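Urwood Supply
Shop > Lab and Workshop Automation > Tabletop Arms > Kodov Two-Arm Bench Unit

Kodov Two-Arm Bench Unit
Condition: New
Availability: Ships in November
Reviewed for this page by Nayeli Tamayo, Urwood product desk

Quick facts
Arms: 2
Reach per arm: 60 cm
Fingertips: padded, replaceable
Mounting: clamps to any flat bench with a solid edge
Software: Apaza task library, one-year license included
In the box: both arms, clamps, power supply, spare pads, printed quick start

Should you buy it?

Probably not yet, if what you want is help around the house. We sell this unit and we would like to sell more of them, but our returns shelf has taught us to be plain about what customers expect and what they get.

The Kodov will move parts from one tray to another all day if the trays stay where you put them. It will press buttons, turn knobs and hold a board steady while you solder. Shops that bought it for one boring job and left it bolted down have mostly kept it.

The people who send it back are the ones who wanted chores done. Folding towels is slow and the results look like a pile. Wiping a counter works until somebody leaves a mug on it. The Apaza library lists 100 household tasks, and we'd be careful with that number. Plenty of them are the same pick-and-place with a different object in the title, and the demo videos are sped up.

Glass and other clear objects

This comes up in more emails than anything else, usually from pet stores and aquarium hobbyists. Can it lift a tank, clean it and put it back?

We wouldn't count on it. A clear glass tank on a white table is a rotten target for a camera. The panels show you the table behind them, the only firm outline is the dark line along the seams, and overhead lights throw streaks across the floor of the tank that software can take for an object. A person sorts that out at a glance and puts a hand on the rim.

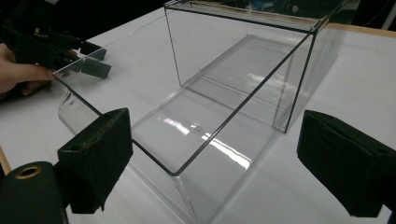

Then there is the grip. A wide box has to be held from two sides with matched pressure, and if one arm lags the other, the load twists. Kodov's manual says to keep two-arm lifts to rigid plastic bins until you have tested your own setup. Take that seriously. Breakage isn't covered by the warranty, and neither is water damage to the arms.

If glassware is your whole reason for shopping, look at the Gamance suction lifter instead. It has no brains at all. You steer it yourself, and we get very few complaints.

Returns

Bench units may be returned within 100 days in the original carton. Please remove the pads and wipe down the clamps first.

Page last updated Mon 3 February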